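The Case for the Dull Hour

Opinion
Eliseo Barrera
November 5, 2020

Institutions that purchase service robots budget carefully for the machine and hardly at all for its upkeep. At Jenport, where our kitchen cell has run since April, the most valuable part of the schedule is the 10 minutes given each morning to the arm, its cables and its fingers.
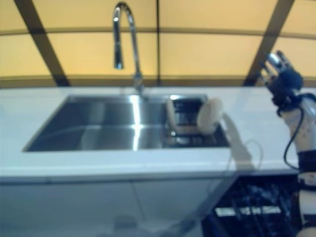 A cable that hangs outside the arm must have enough slack for the full reach and no more. Ours is checked with the wrist at both ends of its travel. The supplier, Tinik, recommends inspection every 1000 cycles. I consider that interval too generous for any machine that works beside a sink, and our own rule is 156.

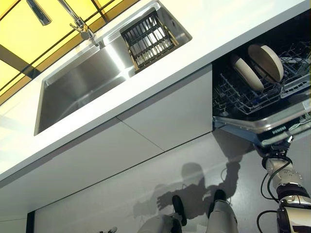
Position deserves the same attention. A robot that stands on its own feet must be returned to the same place before its reach can be trusted, and the dishwasher door must be fully down before the rack is approached. The Druliritz manual covers the first point in one paragraph and omits the second. Operators should not have to learn it from a chipped plate.

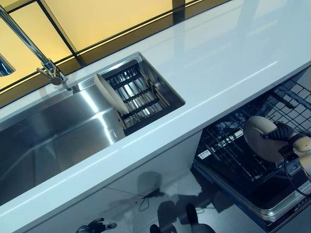
Mota Review of Applied Automation, Vol. 10, p. 156

Grip force is the setting most often changed and least often recorded. A technician raises it to hold a heavier dish, the shift ends, and the next crew inherits a value without an explanation. We now require a signed entry for every change, however small. Some colleagues regard this as paperwork. I would ask them to look at the repair invoices from before the rule and to tell me which of those faults they could have traced without it.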